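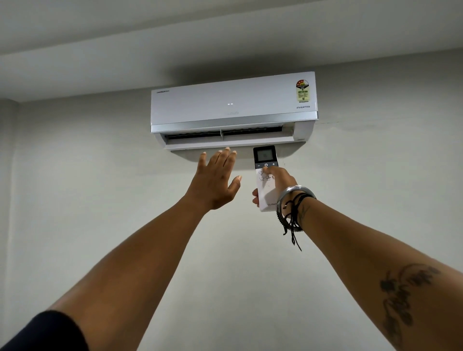
Home Vegetable Growing
Handout 5: Garlic in the Home Garden
Beltenby Community Education

Bring this handout back next session. We will use the spacing table and the curing section again when we get to onions and shallots.

1. The plant

Garlic is grown from cloves. Each clove you put in the ground becomes a whole bulb by the following summer. It is a long crop. In our area it goes in during fall, sits through the winter, and comes out in early to mid summer. It takes up ground for eight or nine months, so decide where it goes before you plan the rest of the bed.

Garlic needs a cold period to divide into cloves. A clove planted late in spring will often give you a single round bulb with no divisions, called a round. Rounds are edible and can be replanted in fall.

2. Hardneck and softneck

Hardneck types send up a stiff central stalk called a scape. They have fewer cloves, usually four to twelve, set in a ring around the stalk. The cloves are large and easy to peel. Hardnecks handle cold winters well but do not keep as long, typically four to six months.

Softneck types usually have no scape. They have more cloves in several layers, and the inner ones can be quite small. They keep longer, often eight months or more, and the tops can be braided. Most grocery store garlic is softneck.

In the class plot at Brirwood we grow one of each. The hardneck is Vollcombe, a purple-striped type with big cloves. The softneck is Marquez, white, medium sized, and a good keeper. If you have room for only one and your winters are hard, plant the hardneck.

3. Seed garlic

Buy bulbs sold for planting, or save the best of your own. Grocery store bulbs may have been treated to slow sprouting, and they may come from a climate very different from yours. They can also bring disease into the soil.

Choose firm bulbs with no mold or soft spots. Break them apart no more than a day or two before planting. Leave the papery skin on each clove. Plant the biggest cloves and eat the small ones. Clove size has a lot to do with bulb size.

How much to buy: a pound of hardneck garlic holds roughly 60 cloves, depending on the variety. At six inches apart in a single row, that will plant 30 feet.

4. Site and soil

Full sun, at least six hours a day. Soil that drains well. Garlic that sits in water over the winter will rot. If your ground stays wet, use a raised bed or mound the soil up six inches.

The best pH is between 6.0 and 7.0. Work two inches of finished compost into the top eight inches of soil. Do not use fresh manure. Break up clods and take out stones, which can give you misshapen bulbs.

Do not plant garlic where garlic, onions, leeks, or shallots grew in the last three years. Beans, peas, and lettuce are good crops to follow.

5. Planting

Plant three to four weeks before the ground usually freezes. The aim is good root growth with little or no top growth. A few inches of green before winter does no harm.

Set each clove with the flat root end down and the pointed end up. A clove planted upside down will still grow, but the neck will be bent and the bulb small.

Spacing
Between cloves: 6 inches
Between rows: 10 to 12 inches
Depth, mild winters: 2 inches of soil over the tip
Depth, cold winters: 3 inches of soil over the tip

Firm the soil over the cloves and water once if it is dry. Label the rows. Two varieties side by side look the same in spring.

6. Mulch

Put down four to six inches of straw or shredded leaves after planting. Whole leaves mat together and hold too much water, so run the mower over them first. Straw is better than hay, which carries weed seed.

In cold areas, leave the mulch on all winter. The shoots will push through it in spring. If some are trapped under a thick patch, pull it back by hand. In wet areas, take off about half the mulch in March to let the soil warm up and dry.

7. Spring care

Feeding. Start when the shoots are four to six inches tall. Use a nitrogen source such as blood meal or a balanced organic fertilizer at the rate on the bag. Feed again three weeks later. Stop by the time the bulbs start to swell. Late nitrogen gives you leaves and delays the bulb.

Water. One inch a week, counting rain, through spring. Stop watering two weeks before harvest.

Weeds. Garlic has thin, upright leaves and does not shade the ground. Weeds will get ahead of it quickly. Pull them while they are small and keep the hoe shallow.

8. Scapes

Hardneck plants send up scapes in late spring. Cut or snap them off once they have made one full curl. If they are left on, the plant puts energy into the scape and the bulb ends up smaller. Scapes taste like mild garlic and can be chopped into eggs, soup, or stir-fry. They keep two weeks in the refrigerator.

If you want to see what a scape does, leave one or two on. The head at the top will fill with small bulbils. These can be planted, but they take two or more years to make a full bulb.

9. Harvest

Watch the leaves. Each green leaf is one layer of wrapper around the bulb. When the bottom three or four leaves are brown and the top five or six are still green, dig one bulb and check it. The cloves should fill out the skin. If they do, dig the rest. If the skin is thick and the cloves are hard to make out, wait a week.

Garlic left too long splits open in the ground and will not store. Garlic dug too early is small and has thin skin.

Loosen the soil with a fork a few inches away from the row, then lift. Do not pull by the tops. Brush off loose soil and leave the roots and stems on. Do not wash the bulbs. Get them out of the sun the same day.

10. Curing and storage

Hang in bunches of eight to ten or lay in one layer on a screen. Pick a shaded place with moving air, such as a shed or covered porch. Curing takes two to four weeks. The bulbs are ready when the outer skin is papery, the neck is tight, and the roots are dry and brittle.

Trim the roots to a quarter inch. Cut hardneck stems an inch above the bulb. Softnecks can be trimmed the same way or braided while the leaves still bend.

Store in mesh bags or open baskets at 55 to 65 degrees F. Keep them out of the refrigerator, where they are likely to sprout. Never store raw garlic in oil at room temperature. It can cause botulism.

11. Common problems

Yellow leaf tips in early spring: often cold damage or low nitrogen. Feed and wait.

Orange spots on the leaves: rust. Remove the worst leaves, water at the base, and give more space next year.

White fluffy growth at the base with small black specks: white rot. Dig up the plants and put them in the trash, never the compost. The disease lasts in the soil for decades, so do not plant anything in the onion family there again.

Small bulbs: small cloves, crowding, weeds, late planting, or dry soil in May.

Before next session

Measure the bed you plan to use and work out how many cloves it will hold at the spacing in section 5. Write down what grew there for the last three years. Bring one bulb of any garlic you have at home. We will break them open and compare clove number and size.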